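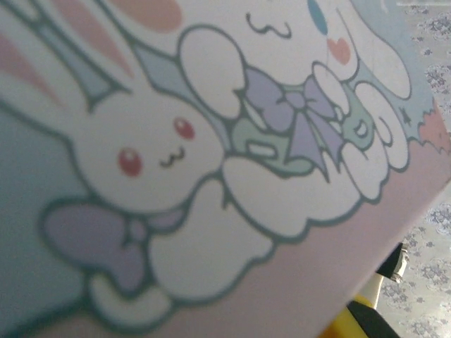

What is the best way to sort a drawer of small household items?

Empty it onto a clear, flat surface, group the contents by how often they are used, and return only the things that belong in that room.

3 min read

Kurar, the home storage company, is to publish a free guide to sorting the small things that gather in desks, kitchen drawers and children's bedrooms. The Lesero Guide to Small Things will be released in April and will be offered to households, schools and community libraries in both printed and digital form.

The guide deals only with items that can be held in one hand. It covers stationery, pocket toys, loose game pieces, printed cards and the small decorated boxes that many families keep long after the contents have gone. Larger belongings were the subject of earlier Kurar publications and are not included.

Work on the guide began after a trial in 31 households in the Skusden district. Each household was asked to choose a single drawer, shelf or tray and to sort it using a draft set of instructions. Participants kept written notes on where they hesitated and which items they put aside to decide on later. Their notes have shaped the order of the chapters and much of the wording. 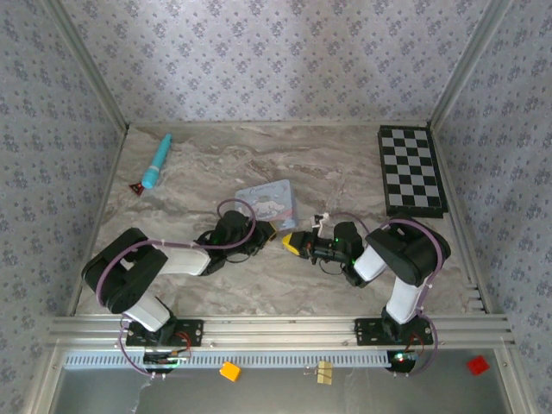
Text: Marian Tolley, Head of Publications, Kurar

Items printed with a favourite character caused more hesitation in the trial than any other group. A card or small box with a Cinnamoroll design may have no practical use, yet its owner may be very fond of it, and several participants reported that such things had moved from drawer to drawer for years. The guide therefore gives them a chapter of their own. It advises readers to settle first whether the item is to be displayed, used or stored, and to find a place for it on the same day.

Card should be kept flat and out of direct sunlight. Empty boxes may be used to hold small pieces of the same kind, such as clips or game counters, provided that the lid still closes properly. Where a child owns the item, the guide recommends that the child makes the decision and that an adult does no more than set the amount of space available.

A second chapter covers desk items. Pens and markers are to be tested on scrap paper and put away together, with the caps firmly on. Binder clips are best sorted by size and stored closed in a shallow tray. The guide discourages the common practice of keeping one large pot for everything, as short items sink to the bottom and are bought again when they cannot be found.

Loose pieces form the third main group. Coloured cubes, counters and other parts often become separated from the set they came with. Readers are advised to keep a single holding tray for unmatched pieces and to check it whenever a game is put away. Boards should be stored flat, or upright in a narrow space where they cannot bend — never beneath a stack of heavier boxes.

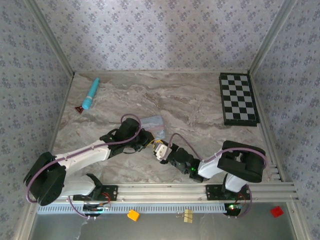
The guide also gives advice on the surface used for sorting. A hard, level top that can be wiped down is preferred. Readers using a strongly patterned surface may find it helpful to lay down a plain sheet first, particularly when looking for small or pale items. Space should be left between groups so that they do not drift back together, and anything that rolls should be placed in a dish or against a raised edge.

Kurar does not ask readers to discard a fixed share of their belongings. Items in good condition may be passed on through a local exchange, and the guide includes a page on preparing mixed bags of stationery and toys for this purpose. Damaged pieces should be removed beforehand and sets should be checked for missing parts.

The guide runs to 52 pages and is printed in large, clear type. It contains blank labels that may be copied freely for use at home or in the classroom. A shorter edition for primary schools is being prepared with Goodwin, the educational printing firm, and will follow later in the year.

Kurar will distribute more than 500 printed copies through libraries in the Skusden district. Schools and community groups may reserve copies in advance by writing to the Kurar publications office, stating the number required and a delivery address. The office is open to callers every Friday morning, when proof copies of the guide may be read on the premises.

Notes to editors

Kurar designs and supplies trays, drawer inserts and shelving for the home. The Lesero series consists of free printed guides on household order. Proof pages are available to the press on request. Extracts may be reproduced without charge, provided that the title of the guide is given in full.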